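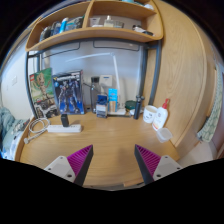

8 min read

Rostyslav Hordiienko wants me to know that he tidied up before I came over, and also that he didn't tidy up very much. "I wiped the desk," he says, pulling the chair out for me and sitting on the end of the bed himself. "The things at the back I left alone. They live there."

I had asked him to talk to me about his desk, which is a funny thing to ask a person you've met twice. But I've been going around to people's apartments all summer with this same question, and I've found that almost everyone has more to say than they expect to. Rostyslav had been suggested to me by a reader in the same building, who wrote that he had "the most cheerful small room in Lakidbridge." That seemed like something I ought to see for myself.

It is a small room, and most of it is bed and desk. The desk has a light, honey-colored wood top with a rounded front edge, and a dark gray metal frame goes up at the back to carry a wooden shelf. The wall behind is plain white. He has been asked many times, mostly by his mother, why he hasn't put anything on it.

"She thinks it looks like I'm about to leave," he says. "She sent me a calendar. She sent me another calendar. I like the wall! I look at screens and paper all day at work and then I come home and there's this nice quiet wall, and I can put my tea down and look at it."

Work is the front office of Malto, a firm that rents out tents and folding chairs for weddings and school events, where he handles the bookings and, in June especially, the panicked phone calls. June is when everyone gets married and when everyone discovers that they counted wrong. He once took a call from a groom who needed 50 more chairs by the next morning, and he found them, and he is still a little proud of it.

"When you've been moving chairs around in your head all day, you want one surface where things stay put," he says. "That's what the desk is for me."

He bought it secondhand from a couple on Gallardo Street who were moving in together and had one desk too many. The price was 74 dollars, which included the shelf but not the delivery, and so he and his cousin carried it home in pieces on two separate trips. They stopped for a rest outside the bakery on the corner, and a man came out and asked whether it was for sale. Rostyslav says he was tempted, mainly on account of the stairs.

"My cousin had the screws in his pocket," he says. "He went home with the screws in his pocket. So for a whole evening I had a desk lying on the floor like a big puzzle, and I ate my dinner sitting next to it."

Since then it has been a dining table, an ironing board (with a towel on it, and he doesn't recommend it), a place for wrapping gifts, and, on most evenings, a place for reading the news and writing long emails to his sister. What he cares about most is keeping the front of it clear. Everything he owns that belongs on a desk gets pushed to the back, up against the wall, and the bare wood in front is what he calls the yard.

"When I was a kid my grandmother had a kitchen table like that," he says. "You had the oilcloth, and the bread, and the sugar, and the radio, all pushed up against the window. And then the rest was empty, always, so that if somebody came in you could put a plate down for them right away. You never had to move anything. I think about that table a lot. I think I'm just making the same table over and over again, in every place I live."

I told him that my own desk has not had a yard in years, and he was very kind about it.

The back row does have its stars. Standing at the left is a LEGO Groot in its box, with the figure on a green background, and right next to it is a Gundam model kit, its cover dark blue and white, with the robot in blue and black. I asked which one he liked better and he looked at me as if I'd asked him to choose between his nieces.

"Groot is the one that visitors talk to," he says finally. "Everybody knows Groot. My neighbor's little girl comes in and says hello to him before she says hello to me. The Gundam, people are more careful. They say, oh, is that hard to build? And then I get to talk for a long time, and they're sorry they asked."

He came to model kits late, in his first winter in this apartment, when a coworker gave him one she'd bought for her son, who had wanted a bicycle. Rostyslav had never put one together before. He bought a pair of little side cutters at Flodetti, the hobby and hardware store by the bus station, and spent most of a rainy weekend on it, and when it was done one of the arms was on backward.

"I took it off, I put it on again, I was so happy," he says. "You have to understand, in my job nothing is ever finished. The chairs go out, the chairs come back, somebody has spilled something on the chairs. With a kit you have the last piece. You hold it in your hand and you know it's the last one. I can't tell you how nice that is."

He likes the boxes almost as much as what comes in them. As a boy he had a friend whose father worked on ships and brought home toys from abroad, and this friend was allowed to play with them only on Sundays. The rest of the week the boxes stood on top of a cabinet, and the two of them would lie on the rug and look up at the pictures.

"We knew those pictures by heart," he says. "I could draw you one now! I don't remember the toys so well, to be truthful with you. I remember the boxes. So I'm a grown man and I put boxes where I can see them, and it makes me feel rich."

Farther along there's a clear water bottle with a black cap, which he considers the hardest-working thing in the room. He went through a spell of bad headaches a while back, and his doctor, before anything else, asked how much water he drank in a day. He couldn't answer. Having the bottle in sight, he says, is the only method that has worked for him, and he has tried the others, among them a phone reminder that went off during a bride's mother's description of her centerpieces.

Beside the bottle are a small blue box and a taller light-blue package, and I tried to draw him out on these as well, but he waved his hand. "Not everything has a story," he said. "Some things are just between here and the cupboard."

The lamp, on the other hand, has opinions attached to it. It's white, with a flat base and a long thin arm that curves up and over to the left, and he went back and forth over it for weeks. He'd wanted something old, with a green glass shade, the sort you see in movies about lawyers. Then he measured the space under the shelf and gave up the lawyer idea.

"With this kind of arm the light comes from up high, but the foot is out of the way, over there at the back," he says, getting up to show me and nearly stepping on my bag. "It doesn't take anything from the yard. My friends say it looks like a bird. I think a heron. My sister says a dentist."

Up above is the shelf, split into two compartments by an upright wooden panel, and he is less poetic about that. The left side is toiletries, standing in a row with a tall blue-and-white bottle among them. The bathroom is shared with the room across the hall, and it has a ledge that he describes as being wide enough for one toothbrush if the toothbrush is brave. So his things stay in here, over the desk, and he carries what he needs down the hall in the morning and carries it back again.

"At first I hated it," he says. "I thought, who keeps this stuff over a desk? But I see it every day, so I know what I have. I used to buy the same shampoo again and again, thinking I was out. I had enough for a swim team."

In the right-hand compartment there's a white jar and, beside it, a clear glass bottle with a gold cap. That side he calls the good side. When I asked what made it good he laughed and said that it was mostly a matter of attitude, and that when company is coming he dusts it first.

He dusts, by the way, with an old sock. He puts it over his hand and goes along the back row, lifting things one at a time and setting them down where they were, and he says it takes less time than boiling the kettle. I timed my kettle when I got home and I'm not sure I believe him, but then I have a great many more things to lift.

I asked, near the end, what he'd do with a larger room, since the landlord has mentioned that one upstairs will be free before long. He had clearly been thinking about it. He'd like a second chair, first of all, so that he could have someone over without sitting on the bed. He'd like a shelf for the finished kits, with a glass door. He might even hang one of the calendars.

"But the desk I would put the same way," he says. "Against the wall, everything to the back. I'd carry it up myself, and this time I'd keep the screws."

Then he went to put the kettle on, and told me to go ahead and set my notebook down anywhere I liked.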